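Clear Floors, Shallow Trays

21/07/2022
By Rafsan Paul

The floor is the largest storage surface in most homes, and the least suitable one. It takes whatever the shelves and tables don't: charging cords, shopping bags, cloths on their way to the wash, small appliances between uses. Each item is minor. Together they decide how long a room takes to clean, and whether it gets cleaned at all.

Kesorero, a household planning firm with an office in Bamia, began keeping records of this in March. Its staff visited 27 homes and noted what was on the floor of the main room before any tidying began. The final log ran to almost 2,000 entries. Chaimae Ouali, who directed the visits, sorted them by how they had to be moved and ignored what they were for. A book and a shoebox belong to the same class under her system. A book and a phone cord do not.

The classes are rigid, soft and linear. Rigid items have a fixed shape and can be lifted from any convenient side. Soft items (cloths, bags, loose packaging) change shape when gripped and take up a different amount of space each time they are put down. Linear items are cords, cables and straps. They account for a small share of the log and a large share of the time.

A cable on a hard floor has three properties that make it slow to deal with. It has two ends, and at least one is often plugged in or hidden. It keeps some of the curve it was coiled in, so it doesn't lie straight when dropped. It is also thin enough to be missed on a gray or patterned surface, where the seams between planks run in similar dark lines.
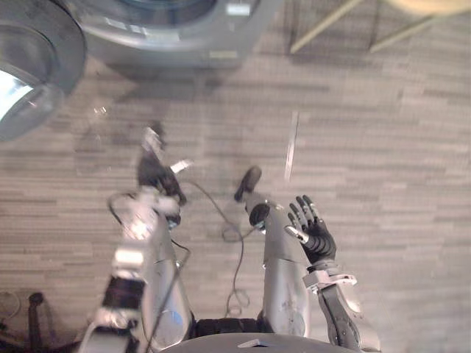

Ouali's procedure begins with the cables for that reason. Trace the cable from the fixed end to the free end before lifting any part of it. Open tangled loops on the floor, where the weight of the cable is supported, and coil only once the full length is visible. Pulling on a free end tightens whatever crossing is nearest. Coils should be wide: a thin cable wound tightly around the hand takes a twist with every turn and will spring into figure eights the next time it is used.

Where a cable has to stay in service, route it along the wall or behind furniture. Covers and adhesive clips both work, though clips lose hold on textured paint. A cable that crosses the middle of a room should be treated as temporary and taken up the same day.

Soft items come second. Most people fold them or pile them, and both methods have a cost. Folding takes time that is wasted if the item is going to the wash. Piling is fast, but a pile on the floor spreads, and small rigid things disappear into it. Gayan Kodikara, a cabinetmaker who supplies Kesorero with storage pieces, argues for a third option: a shallow tray with a raised rim, placed close to where the items collect.

"Depth is the mistake," he says. "People buy a deep bin and then they can't see the bottom of it. With a tray you run out of room early, so you have to empty it."

Kodikara's trays have walls 85 millimeters high. The corners are rounded, which keeps cloth from catching and makes the inside easier to wipe. He prefers a pale, smooth liner. Dust shows on it, and so do screws, coins and earring backs, which would vanish on a dark felt. The rim can be any wood that takes a hard finish. Softwood dents at the corners within a year or so if the tray is moved often.

Crumpled items should go into the tray as they are. Flattening can wait until they reach their final place. Bags are checked for contents first, by feel, from the base upward. One household in the Kesorero group, that of Benito Campos, had been storing empty bags inside other bags for several years and took out 200 of them when the outer ones were opened.

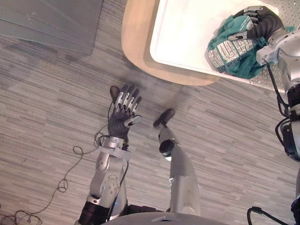
A crumpled teal item above a white tray with a light tan wooden rim. At lower left, a thin dark cable lies in loose loops on the floor.

Rigid items are left for last. They are the easiest to see and the quickest to lift, and they can hold a door or a rug edge in place while the rest is done. Small appliances should be unplugged and the cord secured before they are carried. A round appliance standing near a corner leaves a wedge of floor behind it that a flat broom can't reach, so it needs to be moved out fully each time and not just turned.

Trays have limits. They don't suit damp cloths, which need air on both sides, and they shouldn't sit in a walking route. Kodikara recommends the end of a low bench. Ouali puts hers on the floor beside the door and accepts that it has to be lifted for sweeping.

Arif Chowdhury, whose home was among those visited, kept the tray and dropped the order of work. He picks up whatever is nearest. His cables, he reports, are still on the floor.

Contact the editors | Copyright Amer Magazine. All rights reserved. | Back to top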